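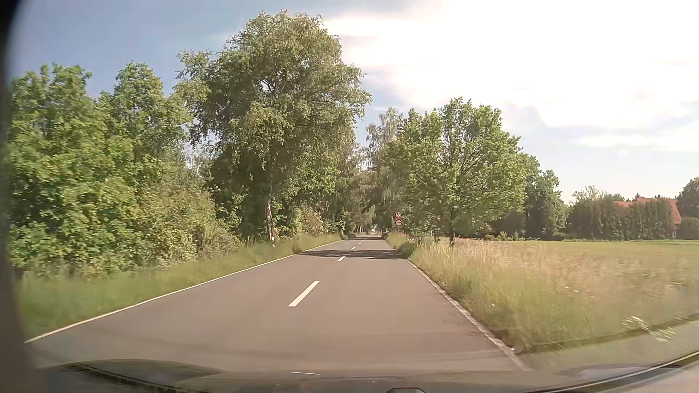
Mariama Ayaaba wrote back to my last post asking whether the job is mostly driving or mostly fixing. Mostly fixing! You drive out to the machines, and then you get your hands dirty.

Home Jobs Crew Contact
Last updated in October
2 min read

So, I'm Yaw, and I'm looking for one more person to help me look after the verge-mowing robots at Vumley. They cut the grass along country roads, and grass gets into everything – belts, wheel hubs, the charging contacts, my lunch.

Mornings start at 7:30 in the shed. You'd swap blades, check the bumper switches, wipe down the sensors and put the charging dock back on its marks if it's been nudged. Every 50 running hours we pull the deck, grease the spindle and reset the cutting height. Every 200 hours the drive belt gets changed, worn or not. I'll teach you all of it (the belt tensioner is a pain until you get the knack).

You need a driver's license, decent hands with a socket set and the patience to write down what you did. Electronics experience is nice but I can live without it.

Pay is $2,380 a month to start, for 2 months, then we sit down and talk about something longer.

Send a few lines about something you've repaired to Aba Boateng at the Vumley office. She'll set up a time for you to come by the shed.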